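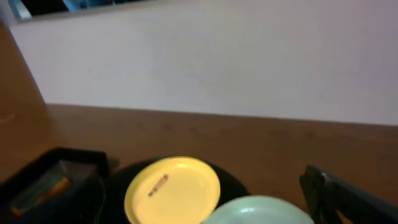 A yellow lid on a black dish, with a pale green piece beside it. Sorting table, Funon, Koner.

Kitchenware Sorting Assistant (2 posts)

Employer: Funon
Location: Koner, ground floor unit
Hours: part-time, mornings
Pay: £900 a month
Contract: fixed term, 2 years
Start: May

About Funon

Funon takes in used kitchenware and gets it ready to be used again. Plates, bowls, storage tubs, lids, jugs, trays and small utensils come to us from house clearances, closed cafés and people who drop a box off at the door. We sort it, wash it, match it up and send it out. Most of it goes to the Horilau shop, which sells it by the piece or by the set. The rest is made up into starter kitchens for people moving into a first home.

We sent out 470 starter kitchens last year. We expect to send out more this year and are taking on two assistants for the sorting room.

The job

Boxes are brought into the sorting room before the shift starts. You will unpack them at the table, one box at a time, and decide where each thing goes. Anything cracked, chipped or badly warped is put aside for disposal. Everything else is grouped by type and then by size, and goes through to the wash room next door. When it comes back you will check it again, match lids to tubs and pack it for the shop or for a starter kitchen.

Lids take up more of the day than new staff expect. A good share of the plastic and metal tubs reach us without their lids, and the lids often turn up in a different box or not at all. We keep unmatched lids in trays, by shape and diameter, and go through them whenever a new batch of tubs is washed. Colour is a help but it isn't enough to go on, as many makers have used the same yellows and greens over the years in slightly different sizes. A lid counts as matched when it has been tried on the tub and sits flat all the way round.

Your duties will include:

Unpacking, checking and grouping incoming kitchenware
Matching lids to containers and trying the fit by hand
Looking for marks on the underside of plates, tubs and lids, and noting the maker where it can be read
Filling in the sorting sheet for each box
Washing up and drying by hand when the machine is full or the item can't go in it
Packing starter kitchens from the standard list
Wrapping glass and china for the Horilau van
Wiping down the table and trays and leaving them clear at the end of the shift

The two assistants will work together on the same shift. You will take turns at the table and in the wash room, usually swapping after the mid-morning break. On days when the van comes, both of you will be needed for packing and loading.

The starter kitchen

Each starter kitchen is packed into two crates. The standard list covers dinner plates, side plates, bowls, mugs, cutlery, one saucepan with a lid, one frying pan, a chopping board, a colander, a wooden spoon and at least three storage tubs with lids that fit. Plates and bowls don't have to be from the same range but should look reasonable together. We ask staff to put the plates out side by side before packing them, and to swap any that look out of place.

Nothing goes in a crate that you would not be content to eat from. If you are unsure about a scratch or a stain, leave the item out and ask.

Who we are looking for

You do not need to have done this kind of work before. We will show you how we sort, and you will spend your first fortnight alongside a member of the current team.

You will need to:

Be able to stand at a table for a good part of the shift (stools are provided and you may use them)
Lift and carry boxes of up to 12 kg
Judge small differences in size and shape, and be willing to check them with a ruler
Write clearly enough for other people to read the sorting sheet
Keep going with repetitive work without rushing it
Turn up on time, as the wash room cannot start until the first boxes are sorted

It would help if you have:

Worked in a kitchen, a canteen, a charity shop or a warehouse
Some knowledge of older kitchenware and its makers
A driving licence, so that you can cover the Horilau run during holidays

None of these last three is essential. Please don't hold back from applying if you have none of them.

Hours and conditions

The shift runs from 8.30 am to 12.30 pm, five days a week. There is a paid break of 20 minutes in the middle. The room is heated in winter but the loading door is opened several times a morning, so bring a jumper. Aprons and gloves are supplied. You should wear closed shoes with a decent grip.

Paid holiday is given in proportion to your hours. We close for the last week of August and between Christmas and New Year, and these days come out of your allowance. Staff may buy from the Horilau shop at half the marked price. Please do not put items aside for yourself in the sorting room. They must go through to the shop first and be priced like everything else.

The unit is on one level, with a step-free entrance at the side. There is an accessible toilet next to the wash room. The table is a fixed height, but we can set up a second one at a different height if you need it. Tell us on the form or at interview and we will arrange it before you start.

There is a bus stop opposite the front gate. Staff parking is limited to the row along the fence. Bicycles can be kept inside.

How to apply

Application forms can be collected from the Funon office in Koner or from the till at Horilau. They are also on the jobs page of the Org notice site, under "Reuse and repair". The form is two sides long. A CV is not needed, and if you send one we will still ask you to complete the form.

Please answer the question about how you would sort a mixed box as fully as you can. We read that answer first. There is no single right method and we are interested in what you would do and in what order.

Forms may be handed in at either address or posted to the Koner office. Everyone who applies will get a reply, including those we do not invite to interview.

Interviews

Interviews will be held at Koner in the morning and will take under an hour. You will talk to the sorting room supervisor and one other member of staff, then spend a short time at the table with a small box of mixed items. Wear something you don't mind getting dusty. Bus fares will be repaid if you bring your ticket.

We will ask for two references from people who are not related to you. These can be from work, a course, a club or somewhere you have helped out. We only contact them after an offer has been made.

If you would like to see the room before applying, call at the office between 10 am and noon and ask to be shown round.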